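Ask the Simulator Twice

26 Jul 2025

Marcelino Sepúlveda keeps a number taped above his monitor at Juncombe, the small robotics group where he has worked since finishing his doctorate. The number is 254. It is how many runs out of 1000 his team had to take back.

"We had a draft. We had a title," he says. "And a quarter of the result was junk."

The result concerned a method the group calls Pesska, and I should say up front that I came to talk about it in a bad mood. I have read a lot of papers in which a robot learns something in a rendered kitchen and is then announced to the world as if it had learned it in yours. Pesska is a way of training a gripper to look around a room, find a handle or an edge, and close on it, using only what a camera near the fingers can see. All of the training happens in simulation. So I asked him the rude question first: why should anyone believe any of it?

"You shouldn't, on the first paper," he says. "I'd like you to believe a smaller thing. I'd like you to believe that inside the simulator, the policy does what we say it does. Most groups can't show you even that."

The smaller thing took longer than the large one. In the first round, Pesska was scored by the simulator itself. If the fingers touched the right part of the right object, the run counted as a success. The score looked very good. Then a colleague on the project, Yang, sat down and watched the runs from the gripper's own view, one after another, over most of a week.

"Yang came back and said, it's touching the handle with the back of its hand," Sepúlveda says. "The simulator was perfectly happy. Contact is contact."

Those were the 254. Some had brushed the target while swinging past it. Others had pushed a finger partly through a door panel, something a physics engine will permit if you lean on it hard enough. A few were never near the target at all, and he still can't fully account for those. They were scored as successes by a bug in how object names were matched, he thinks, but the logs from that period were incomplete and he won't swear to it.

I asked to see the view Yang had been watching. He pulled up a still from one of the newer rooms.

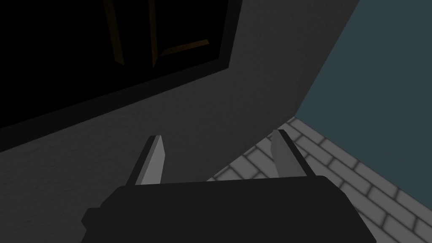

The view from the gripper in a simulated room, fingers open. Image: Juncombe

It is a gloomy place to learn anything. I said so. The gripper takes up a good part of the view, the room is tipped at an angle, and the dark opening up on the left gives very little away. Sepúlveda shrugged at this. He likes the tilt. A wrist turns, he says, and a policy that only works with the floor at the bottom of the picture is of no use to him.

"People show you the pretty camera, the one in the corner of the room," he says. "The robot doesn't get that one. It gets this, with its own fingers in the way."

I pressed him on the look of it. A speckled gray wall and a clean tiled floor are what a computer thinks a room is. Real floors have cords and cat food on them. He agreed faster than I wanted him to. The rooms are built from a modest stock of walls, floors and doors, shuffled and relit, and he doubts that shuffling them adds as much as the field likes to claim. "You change the wall color and call it a new room. I've done it. I put it in a table once."

What the group did after the bad week was to score everything twice. The simulator keeps its own tally. A second check replays each run and asks whether both inner finger faces met the target, and whether the object then moved the way it would if it were held. A run counts only when the two agree. When they disagree, a person looks.

On the second round of 1000, the two scores disagreed in 115 cases. Sepúlveda seems prouder of that figure than of the success rate, which he declined to give me before the paper is out. I find this both admirable and convenient. A disagreement rate tells you that the referees are arguing. It doesn't tell you whether the player is any good.

"That's fair," he says. "But before, there was one referee and it was asleep."

There is another trouble with the double check, and I raised it. Both scores are computed in the same simulator, from the same contacts and the same geometry. If the friction is wrong, it is wrong for both of them. He nodded through this as though he had heard it before, and he had, from a reviewer.

"Yes. It catches stupid mistakes. It doesn't catch shared ones. For those you need a real door."

The real door is at Dudberg, a test site the group has booked for August. They have it for 2 days, and he would like longer. The plan is to run the trained policy there with no adjustment at all and report whatever happens, including the first attempt. He has written the plan down and sent it to people outside the group, so that it can't be quietly changed afterward. I asked what he expected.

"Worse," he says. "I expect worse. I'd be suspicious of anything else."

How much worse? He wouldn't say, and I asked three different ways. My own guess is that the handles will go badly and the plain edges will go all right, but I have no more evidence for that than he has offered me. He did promise to send the Dudberg results whichever way they fall, with the video from the gripper side as well as the nice one from the corner. I have put a note in my calendar to ask for both.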